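Folding and packing for a week when the bed is the only flat surface

Posted in: Home & Cleaning > Laundry, Folding, Packing

funettifan
February 3, 2022

I have to pack for seven nights and I don't own a table big enough to fold on, so everything gets done on top of the bed. The quilt is a thick patchwork one and it isn't smooth. Whatever I fold comes out crooked, and the thin black things are the worst. They slide, they wrinkle again while I'm doing the next one, and they pick up every bit of lint in the house.

The case is a Skitent upright, the 60 liter size. Last time I had to sit on it to get it shut. Is there a better way to do this on a bed, or should I give up and use the floor? I also don't know if it's better to roll or fold the thin stuff.

barrera_lane

Don't use the floor, your back will hate you. I have done it on the bed for years. Make the bed first and pull the quilt tight at all four corners. If the quilt has a pattern of squares, use it. The lines between the squares are straight, so you can set the side of a shirt against one and you'll know if it's crooked.

Do one piece at a time. Put it down, smooth it from the middle out to the edges with your flat hand, and only then start folding. Most people skip the smoothing and fold the wrinkles in.
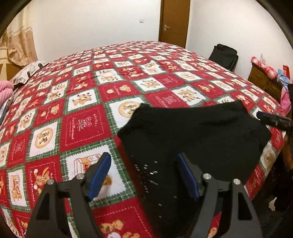
Black piece laid out on the teddy bear quilt, suitcase by the wall.

With a rectangle of thin fabric, fold it in half the long way, smooth it again, then fold in thirds. For a shirt, bring the sleeves in first. Stack the finished ones up by the pillow so they stay out of your way, and keep the foot of the bed for working. Dark clothes go inside out. You still get lint, but it's on the side that doesn't show.

As for the case, leave it standing up until the piles are done. If it's open on the bed you lose half your space and you start throwing things in.

Roll the thin stuff. Fold jeans and sweaters. Shoes go in at the wheel end.

nitell77

just roll everything and stop worrying about it. i never fold

cold_iron_pat

I agree with most of the first reply but not about rolling. Thin black fabric shows a crease wherever the roll got squashed. I lay mine flat across the top of the case as the last layer and fold the ends over, and they come out fine on the other side.

For lint, go over the quilt with a lint roller before you start. A damp rubber glove works too. If the quilt still bothers you, spread a clean cotton sheet over it. I use an old Nitell twin sheet that stays in the closet for this.

You don't need packing cubes for seven nights. Put socks and underwear in the corners.

Comments (3)

marlow_k: The sheet trick helped. My quilt sheds on everything.

tinroof: What do you do with a king size comforter that is basically a cloud? Nothing lies flat on it.

cold_iron_pat: Fold it down to the foot of the bed and work on the fitted sheet.

Tags: folding clothes, packing, suitcase, quilts, lint

Contact us | Terms | Privacy | Back to top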